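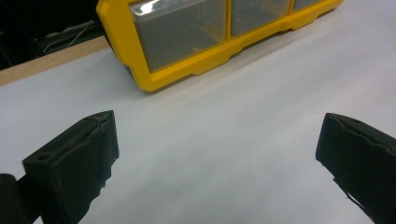
Resavitz's goalie coach told me over the boards that I'd picked the wrong end of the rink to stand at, and that if I wanted to understand junior hockey in Tornbridge I should go watch the backup. So I did! The kid at the far end faced 140 shots in warmups and drills that Saturday, and he wasn't even dressed for the second period (a skate blade, long story). I've covered this league for 4 seasons and I had never once watched a backup work.

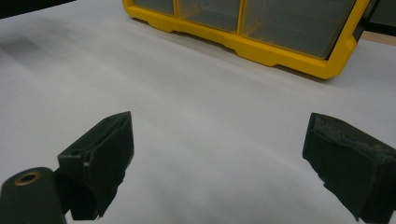
By puck drop there were 2000 people in the Pilwood Arena, which is loud for a building with a roof that low. Resavitz went up early, gave it back, then won it on a rebound with 55 seconds left – my coffee went everywhere. The backup was first over the boards, one skate on and one sneaker, sliding all over the place and yelling his head off.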